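Folding shirts on a taped grid, anyone else do this?
Laundry & Ironing > Folding and Storage
21 replies

mariann_e
Posted 12 May 2026

OK so I finally gave in and covered the big table with brown kraft paper, and then I ran dark blue tape over it in a grid. My shirts have been coming out of the closet in all different sizes for years and I was sick of restacking them. The idea is you lay the shirt down, line the bottom edge up with a tape line, and every fold lands on the next line over. Same size every time, in theory!

In practice I'm still fighting with the sleeve side. The body goes flat with a few passes of the hand, but the collar and the top of the sleeve bunch up together and then the whole shirt wants to sit crooked on the paper. Light blue shirt, long day, you know how it goes.
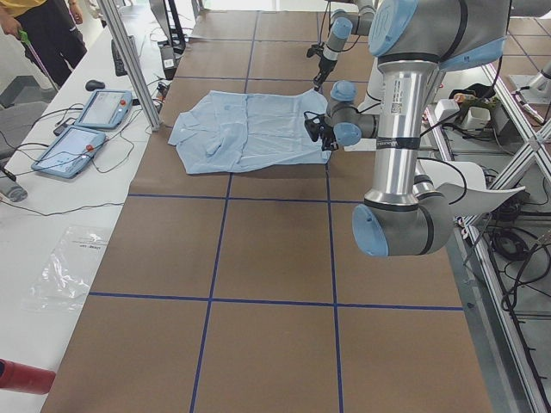 What I can't decide is whether to button first. My mother buttoned every single one, top to bottom, and hers looked like they came out of a store. I do the top, the third and the last and call it good. Also wondering if my squares are too big. I made them large so I could use them for towels and sheets too, but for a shirt you end up using the line as a straightedge and ignoring the rest of the box.

Any thoughts welcome, I have a whole basket to get through.

----

konrad_u
I'll be the grump. A grid is overkill. Fold on the bed with a piece of cardboard on the back of the shirt, fold around it, slide it out. Takes me no time and I don't have to tape anything to anything.

----

lolleck
Konrad, the cardboard is fine until it goes soft at the corners, and then your shirts go soft at the corners too. I went through a stack of them before I gave up. A tape line doesn't wear out like that, and when it starts peeling you stick down a new strip.

Mariann, leave the squares big! I made mine small the first time and it was like folding on graph paper, I couldn't tell which line I was supposed to be on.

----

gen_kurek
Does the paper not slip? I tried butcher paper on the dining table in April and it slid all over whenever I smoothed anything.

----

mariann_e
Gen, mine stays put now but I had to tape the seams where the sheets meet. Before that it crept toward me every time I pulled on a hem. I like the paper better than a bare tabletop for cotton, it has a little grab to it and the shirt doesn't skate away while you're working on the other side.

----

bronka_k
I worked at a menswear shop for 7 years and folded shirts all day long, so here's my two cents. Button the top one, one in the middle and the bottom. Face down. Smooth from the center out to the sides, never up and down, or you push the wrinkles into the collar and then you get exactly that bunching you're talking about. Then fold one side in toward the middle with the sleeve coming along, lay the sleeve back down along the body, and only then do the other side.

People rush the first side. If the first long edge isn't straight, nothing after it will be.

----

konrad_u
Face down on paper, with buttons? On a dark shirt I'd be worried about dust off the paper. Brown paper sheds.

----

bronka_k
Never seen it shed enough to matter, but if you're worried, wipe it with a dry cloth first. We folded on worse.

----

mariann_e
Bronka, smoothing from the center out made a difference right away, thank you!! I'd been dragging everything toward the collar like a fool. Pale blue ones are the hardest for me, every little crease shows, and mine has a faint stripe that tells on you if it's not straight. One long side is good now and I have the body close to a proper rectangle, just taller than it is wide. The sleeve and collar side is still a lumpy strip hanging out past the edge, so I'm picking at that corner and starting it over.

I also tried going back to squaring the bottom hem to the tape before touching the sides and I think I'll stick with that. If the hem is off, I can see it against the blue right away.

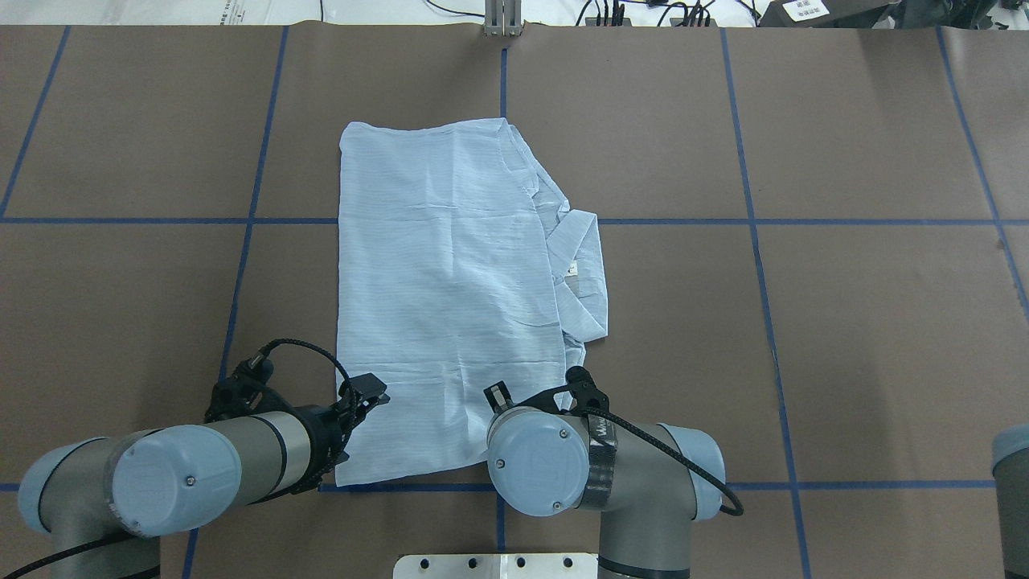
Is it worth ironing a shirt before you fold it, if it's only going in a drawer?

For everyday shirts I skip it and just smooth them well by hand while they're fresh from the dryer, because drawer creases will undo most of the ironing anyway. I only iron first if it's going in a suitcase or I'm giving it to somebody.

----

edmund_b
Disagree on the ironing. I iron everything first, even for the drawer. A wrinkle you fold in gets pressed by the weight of the pile and then it takes steam to get out. Iron, let it cool flat, then fold. Folding it warm is how you get that hard line across the stomach.

----

lolleck
Edmund, who has the time! I have 6 people in this house. They get smoothed and they get folded and they can be grateful.

----

edmund_b
Fair enough. I have one person in this house and he owns too many shirts.

----

gen_kurek
Taped down my seams last night and the slipping is gone. Mariann, what width of tape are you using? Mine is skinny and I keep losing it under the sleeves.

----

konrad_u
Fine, I tried it on the kitchen table with three strips of painter's tape and no paper. The hem line is useful, I'll give you that much. Still using the cardboard for the sides.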